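Vomport, l'outil d'estimation immobilière de Kubíček : notre avis après deux mois

Kubíček édite depuis plusieurs années des logiciels de gestion locative. Avec Vomport, la société s'adresse cette fois aux particuliers qui veulent vendre ou acheter et qui cherchent à se faire une idée du prix d'un logement avant d'appeler une agence. Nous avons utilisé le service pendant 2 mois, sur des appartements et des maisons dont nous connaissions déjà le prix signé chez le notaire.

L'inscription se fait avec une adresse électronique. La version gratuite donne droit à une estimation par semaine, sans le détail du calcul. L'abonnement coûte 18 euros par mois, sans engagement, et ouvre l'accès aux ventes comparables, à l'historique des prix par quartier et à l'export en PDF. C'est cette formule que nous avons testée.

Saisie du bien

Le formulaire est long mais bien découpé. On indique l'adresse, la surface, l'étage, l'année de construction, le diagnostic énergétique, puis l'état des pièces. Les champs acceptent les demi-niveaux et les surfaces sous combles, ce qui manque souvent chez les concurrents. En revanche, les annexes sont mal traitées : une cave et un garage fermé se déclarent dans la même case, et il faut passer par le commentaire libre pour les distinguer. Nous n'avons pas constaté que ce commentaire modifiait le résultat.

L'enregistrement automatique fonctionne sur ordinateur. Sur téléphone, nous avons perdu deux fois une fiche presque complète en changeant d'application.

Les estimations

Vomport affiche une fourchette et un indice de confiance. Pour un appartement de 63 m² dans le quartier de Filalcombe, le prix réel se situait à l'intérieur de la fourchette, dans sa partie basse. Les immeubles récents donnent les meilleurs résultats, sans doute parce que les ventes y sont nombreuses et les plans semblables.
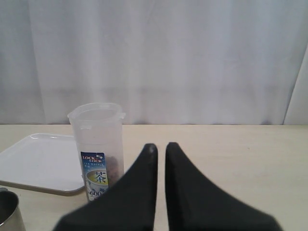

Pour les maisons, c'est moins convaincant. L'outil tient peu compte de la forme du terrain et pas du tout de l'exposition. Deux maisons voisines, l'une sur rue passante, l'autre au fond d'une impasse, ont reçu la même valeur à quelques centaines d'euros près. L'indice de confiance était pourtant noté « élevé » dans les deux cas. Un acheteur qui s'en servirait pour négocier risque d'être contredit assez vite par le vendeur.

Les travaux sont pris en compte par paliers : à rénover, correct, refait à neuf. Entre les deux premiers, l'écart nous a paru réaliste. Entre les deux derniers, il est trop faible, surtout pour les logements mal classés en énergie dont le chauffage et les fenêtres ont été remplacés.

Les courbes de prix

L'onglet Marché est la partie la plus utile de l'abonnement. Chaque quartier dispose d'une courbe trimestrielle, avec le volume de ventes en dessous. On voit tout de suite si une baisse repose sur beaucoup de transactions ou sur une poignée. Les données sont mises à jour avec un trimestre de retard, et la date figure clairement sous le graphique. On peut superposer plusieurs secteurs, mais les couleurs choisies sont trop proches pour être lues facilement à l'impression.

Il manque un filtre par nombre de pièces. Studios et grands appartements sont mélangés, et dans les quartiers étudiants la courbe reflète surtout les petites surfaces.

Face à Clistita

Clistita, que nous avions essayé auparavant, propose un service voisin pour un tarif légèrement inférieur. Son formulaire est plus court et son application mobile plus stable. Ses estimations sont toutefois données sans ventes comparables, ce qui empêche de vérifier d'où vient le chiffre. Pour une première idée, Clistita suffit. Pour préparer un rendez-vous avec une agence, nous préférons Vomport.

Service client

Nous avons posé une question sur la prise en compte des balcons. La réponse est arrivée le lendemain matin, précise et signée par le support technique. La résiliation se fait en ligne depuis la page du compte et prend effet à la fin du mois payé.

Points positifs : ventes comparables accessibles, courbes de quartier lisibles à l'écran, résiliation simple.

Points négatifs : maisons mal évaluées, annexes confondues, perte de saisie sur téléphone.

Un mois d'abonnement suffit à la plupart des vendeurs en appartement. Les propriétaires de maison feront mieux de demander plusieurs avis de valeur à des agences de leur secteur.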